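May
Aldana Painemal and Najwa Nasrallah

3.2 Why households keep old desktop computers

Storage is the least studied stage in the life of a household computer. Sales are well recorded and so is the tonnage that reaches recyclers, but the years in between are mostly a guess. Our survey asked 624 households in four council areas what they had done with the last desktop computer they stopped using. Of these, 155 still had the machine at home. The usual places were the garage, a spare-room wardrobe and the space under a desk, often beside the computer that had replaced it.

We counted a tower as stored if it had not been switched on in the past year. Laptops and all-in-one machines were left out, as the questions about internal parts made little sense for them. Missing parts did not rule a machine out.

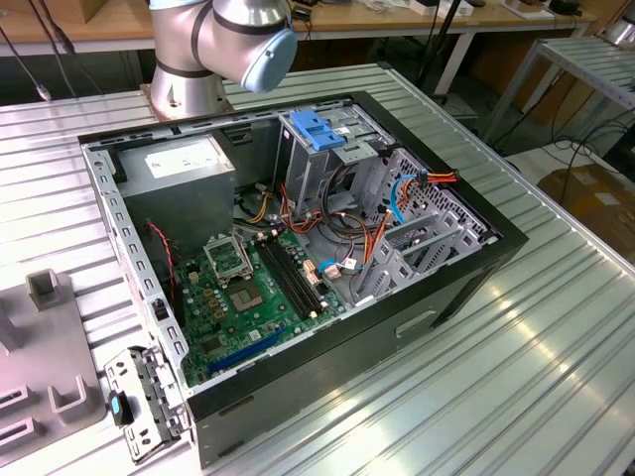
Figure 4. Tower-style desktop case with the side panel removed.

The reasons people gave fell into two groups. The larger group was worried about personal files. Many did not know which part of the computer held them, and several believed that taking out any one component would make the rest safe to give away. The second group thought the machine was still worth something. One man in the Urance area had paid a little over $500 for his and said he would not "put that in a skip", although he had no plan to sell it.

Distance to a drop-off point mattered less than we expected. People who lived a short drive from the Bråten transfer station were no more likely to have taken a computer there than people at the far end of the shire. What did matter was whether they had been there for another reason, such as garden waste or an old mattress.

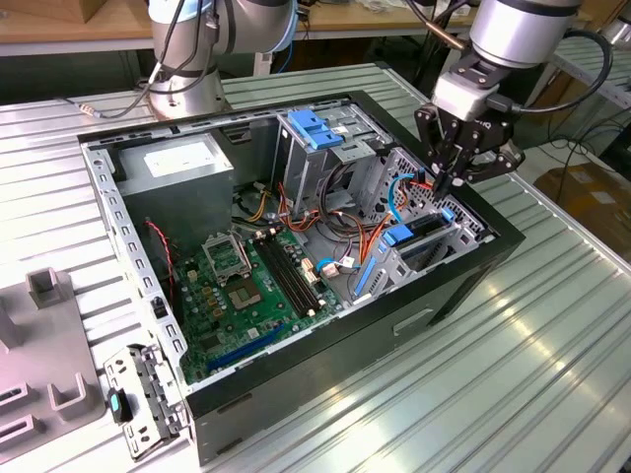 Knowledge of opening hours was poor in all areas. Some respondents thought electronics were only taken on special collection days, a rule that had been dropped before the survey began. Others had been turned away once, years earlier, and had not tried again.

We also asked whether people had ever opened a computer case themselves. Those who had were more likely to have passed on a working part to a friend or relative, and more likely to describe the rest as scrap. They tended to name memory and drives as the parts worth keeping — few mentioned the processor or the power supply.

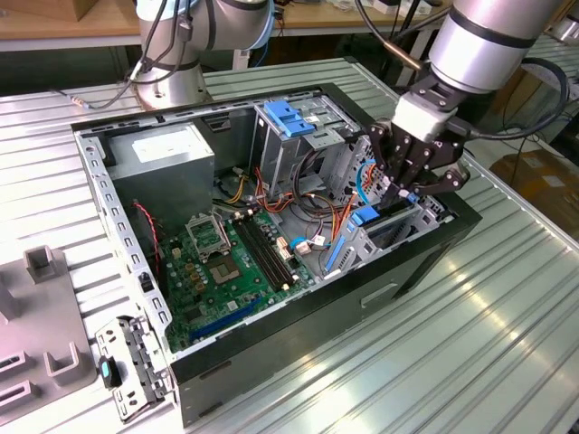 Figure 5. Inside of a desktop tower, showing the power supply, motherboard and drive cage.

3.3 Reuse and the condition of parts

The two reuse shops in the study, Stelari and Erard, took different approaches to donated towers. Stelari accepted only complete machines and sold them whole. Erard took them in any state and sorted them for parts. Staff at Erard said the age of the board decided most cases, as buyers wanted memory and processors that would suit what they already had at home.

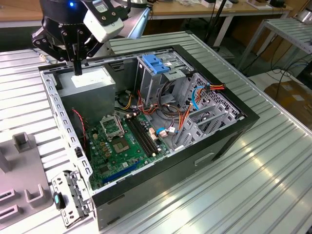 Figure 6. Motherboard with an empty CPU socket and two memory slots.

Neither shop kept records in a form that let us follow one computer from donor to buyer. We therefore treat the resale answers as background only, and the estimates in Section 4 rest on the household survey alone.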